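Subject: Re: [branch-services] Storage of donated local history papers at Temba
From: Collections Office, Trusano Regional Library
To: branch-services list

Colleagues,

Thank you to the branches that replied before the August deadline. This message answers the points raised by the Temba branch and sets out the arrangements that will apply to all donated papers from the start of the next quarter. The earlier message is quoted in part so that staff who joined the list recently can follow the discussion.

On behalf of the Temba branch, it was written:

> We now hold 31 boxes of family and business papers received from
> residents, most of them in the containers in which they were
> delivered. Several donors have asked when the papers will be
> available to readers. We cannot give them an answer, as we have
> no agreed order of work and no guidance on which containers may
> be kept.
>
> We would also like to know whether the branch may continue to
> accept donations over the counter, or whether these should be
> sent to the Collections Office first. Two donors have declined
> to sign the current form, which they find hard to understand.
>
> Finally, the back room at Temba is damp in spring. We have moved
> the lower shelves away from the outside wall, but we do not
> regard this as a lasting answer.

We will take these points in turn.

Order of work. Papers will be processed in the order in which a signed donation form was received, and the date on which the boxes came into the building will not be used. Where no form exists, the branch should write to the donor and allow 30 days for a reply. If no reply comes, please refer the matter to this office and do not dispose of anything in the meantime. The Flosov mill ledgers are the one exception. They are already promised to the school project and will be listed first.

Containers. Papers should be moved into standard archive boxes as they are listed. Wooden boxes and trunks may be kept as objects if the donor has asked for this in writing, but papers should not remain inside them. Bare wood gives off acids that will discolor paper over time, and a closed lid makes this worse. A container that is kept must be given its own number and its own line in the register.

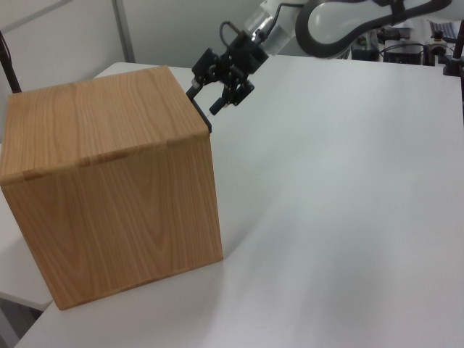
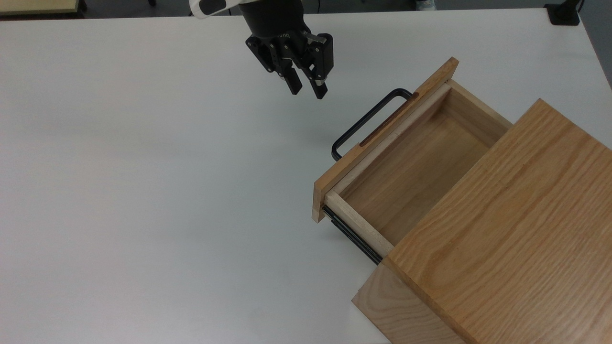
Supplies of archive boxes are held at the Pakero store and may be ordered on the usual form. Each branch may draw up to 80 boxes in a quarter without further approval. Folders and cotton tape are ordered separately. Please do not use metal clips, rubber bands or adhesive notes on any donated item, including items that have not yet been listed. Clips already in place should be removed only if they come away easily — rusted clips should be left for the conservation visit.

Donations over the counter. Branches may continue to accept these, provided that the material fits on a single shelf and the form is signed at the time. Larger offers should be referred to this office before anything is moved. We accept the criticism of the form. A shorter version has been drafted and will be sent to this list for comment. Until it is approved, staff may explain the present form in their own words, but may not change or strike out any part of it. The paragraph on copyright causes the most difficulty, and donors should be told that they are free to keep their copyright and still give the papers.

Register entries. Numbers are to be taken from the central register only. The last number issued to Temba was 3812, and the next block will be released once the present entries have been checked. Local numbers written on box lids in pencil may stay, but they should not be used in letters to donors or on reader request slips.

The back room. We agree that moving the shelves does not settle the matter. A request for a survey of the outside wall has been passed to the buildings section. Until the survey has been done, no donated papers should be kept on the lowest shelf, and the humidity reading should be written down each morning at opening and again at 4 p.m. Please send the readings to this office at the end of each month. If there is visible mold on any item, place it apart from the rest, close the door and telephone us the same day.

Branches other than Temba are asked to reply to this list with the number of boxes they hold that have no signed form. A reply is needed even where the number is zero. Questions about a particular donor should be sent to the Collections Office directly, as messages to this list are kept in the public archive.

Collections Office
Trusano Regional Library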